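# 仕切り際のピックだけ保護停止がかかる件(「映り込みが原因」説、信じていいですか)

**kurogane_m**
ビンピッキングのセルを見ている者です。去年の4月からTulldenのビジョンソフトを入れて動かしてるんですが、仕切り板の近くにあるワークを取りにいくと、たまに指先が板に当たって保護停止になります。

ログを数えたら223回の試行で停止が3回。少ないと言えば少ない。ただ3回とも仕切り際で、真ん中のワークでは一度も出ていません。

代理店のStudellに投げたら、2月4日に担当のサクダ・ポンシリさんから返事が来て、要約すると「仕切り板の金属面の反射を物体として誤検出している。最新版に上げれば直る」でした。再現もせずにログだけ見てよくそこまで言えるなというのが正直な感想です。しかも最新版は有償。

同じような症状の人いますか。

**nejiyama**
反射の誤検出は普通にある。光沢のある金属面の近くは深度がめちゃくちゃになるから、代理店の言ってることも大筋では合ってると思うよ。疑う理由が「有償だから」だけなら、まず払って試したら?

**kurogane_m**
有償だから疑ってるというより、順番が気に入らないんです。検出結果の画像をくれとも、把持姿勢を送れとも言われてない。「反射です、更新してください」で終わり。これ、何を送っても同じ返事が来るやつじゃないですか?

**tofu_to_arm**
停止したときの検出マスクは残ってないの? 仕切りの上に偽の物体が乗ってたなら一発でわかる話では。

**kurogane_m**
3回のうち2回は残ってませんでした。保存設定が初期値のままで、古いものから上書きされてました。これは完全にこっちのミスです。残っていた1回分は、マスクは黄色いブロック本体にきれいに乗ってました。反射のほうには何も出ていません。

**nejiyama**
1回じゃ何も言えない。

**kurogane_m**
言えないですね。でもそれを言うなら、0回しか見てないStudellはもっと何も言えないはずです。

現場の様子がわからないと話が進まないと思うので貼ります。
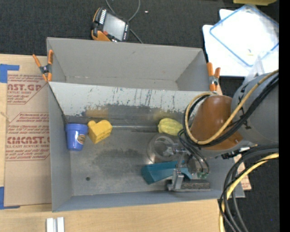 グリッパーの指先が黒いブロックの左寄りの上に来たところ。仕切り板は両端をオレンジ柄のクランプで留めています

見てほしいのは板の下のほうです。塗装がはげて地金が出ているところに、ぼんやり黄色いのが2つ映ってます。Studellの言う「反射」はたぶんこれのこと。問題のワークは左の黄色いブロックと、右の板の根元にある黄緑の細長いやつです。

**tofu_to_arm**
映り込みは確かにあるね。これは誤検出してもおかしくない。

ただ気になったのはそこじゃなくて、板の縦傷。黒っぽい筋が縦に走ってるでしょ。保護停止3回でこんなに傷がつくか? 停止にならない程度の接触がしょっちゅう起きてるんじゃないの。

**hakoiri_sensor**
同じことを書こうとしてた。しきい値を超えたのが3回ってだけで、擦ってる回数は別の話。「223分の3」って数字をあんまり信用しないほうがいい。

**kurogane_m**
痛いところを突かれました。ただ、この板は前の設備からの流用で、うちに来た時点で傷はありました。どこまでが元からの傷かは記録がないです。

**hakoiri_sensor**
じゃあ傷は証拠にならない。マスキングテープを板に貼って一日回せば、新しい擦り跡だけ見られるよ。カメラに写るのが嫌なら艶消しの灰色のやつで。

**ponkotsu_plc**
横から失礼。自分はホースとケーブルを疑う。黄色っぽいホースと黒い束がオレンジ茶色のカバーをぐるっと巻いて、そこから細い黒チューブがグリッパーのほうへ降りてるけど、これ手首を回したときに張らない? 特定の姿勢でだけ突っ張って、外力として検知されて止まる。うちのCabreraのセルがそれだった。最初は画像処理のせいにされて、結局ケーブルの引き回しを直しただけで収まった。

**nejiyama**
それだと「指先が板に当たってる」という最初の話と合わなくない? 当たってるのを目で見たんでしょ?

**kurogane_m**
見たのは1回です。あとの2回は、止まってから行ったら指先が板にくっついていたので、当たって止まったんだろうと思いました。

**ponkotsu_plc**
なら2回分は推測だ。止まった位置が板の際だっただけかもしれない。スレ主、代理店に厳しいわりに自分の観察はけっこう甘いぞ。

**kurogane_m**
すみません、書き方が雑でした。最初の投稿は「指先が板に当たって停止(目視は1回)」と読み替えてください。

**tofu_to_arm**
仕切り板自体の位置はどうなの。クランプ留めってことは動くよね。衝突モデルの板と実物の板がずれてたら、映り込みもホースも関係なく当たる。両端とも基準ピンとか当て面とかある?

**kurogane_m**
ないです。クランプで挟んでるだけで、位置決めは目分量に近い。衝突モデルの板は立ち上げのときに一度測って入れた値のままです。

**tofu_to_arm**
それじゃん。

**hakoiri_sensor**
まだわからん。ずれてるなら全部の際ピックで同じように当たるはずで、たまにしか出ない説明が要る。板がしなるとか、姿勢の選ばれ方次第とか。とりあえず測ってから「それじゃん」と言ってくれ。

**gaikan_kensa**
原因と別の話をしていい? ペンダントがビンの向こうの床に転がってるのが気になって仕方ない。アームの反対側から手を入れてる人がいたら、あれに届くまで何秒かかるの。

**kurogane_m**
非常停止は作業者側に別に付けてあります。ペンダントはティーチングのときしか触りません。

**gaikan_kensa**
画像だと赤いボタンが小さく見えるだけで、別系統があるかどうかは外からはわからないからね。あるならいいけど、保護停止のあと復帰操作をするのはどこ? あのペンダントでやってるなら、ビンを回り込んで床から拾って解除して、それから中を確認する順番になる。自分なら中を見てから解除したい。

**kurogane_m**
復帰はペンダントです。言われてみると、解除してから中を覗いてました。置き場所は変えます。スタンドを頼むまでの間は、手前の台に置くことにします。

**nejiyama**
その台、保護紙つきのアクリル板が載ってるけど何に使うの? 右の端からも似たような紙の板が出てるし。ケーブルに引っかかりそうで嫌だな。

**kurogane_m**
カバーを作る材料です。作業中は片付けろと言われたらその通りです。

**ponkotsu_plc**
透明カバーを足すなら、それこそ反射が増えるから先に原因をはっきりさせたほうがいいよ。透明の丸い容器もワークに混ざってるし、検出側にはもともと厳しい条件だと思う。

**kurogane_m**
経過を書きます。

・仕切り板を測り直しました。衝突モデルとの差は左端で2mm、右端で3mm。どちらも下側の区画に張り出す向きでした。
・モデルを実測値に直し、クランプの位置に当て金を付けました。
・艶消しテープを板に貼りました(hakoiri_sensorさんの案)。
・ソフトは更新していません。ホースも触っていません。

この状態で125回やって停止は0回。テープに新しい擦り跡が1本ありました。

**tofu_to_arm**
ほら。

**nejiyama**
いや待て、板の位置とテープを同時に変えてるじゃん。艶消しテープを貼ったら反射も消えるんだから、代理店の説もまだ死んでない。それに元が223回で3回なら、125回で0回なんて何も直してなくても普通に出る。

**kurogane_m**
計算すると、元の確率のままでも2割近くは0回になりますね……。喜ぶのが早かった。テープは検査用のつもりで、反射対策になるとは考えてませんでした。

**hakoiri_sensor**
提案した自分も抜けてた。すまん。次はテープを剥がしてモデルはそのまま、が順当かな。擦り跡が1本あるのも忘れないように。停止0でも接触0ではない。

**kurogane_m**
Studellに実測のずれを伝えたところ、今度はロサリンダ・サラザールさんという別の方から「ずれの影響も考えられるが、更新も併せて推奨」と来ました。検出マスクを送ってくれとは今回も書かれていません。

**nejiyama**
それはさすがに擁護しにくい。

**ponkotsu_plc**
ホースも確認だけはしといて。手首を端まで回して、張るか張らないか目で見るだけだから。Skementの保護チューブに替えろとかは言わない。

**kurogane_m**
やります。テープなしで回して、マスクは今度こそ全部保存します。同じ回数じゃ足りないのはわかったので、前回の223回を超えるまでは結果を書きません。ペンダントは台の上に移しました。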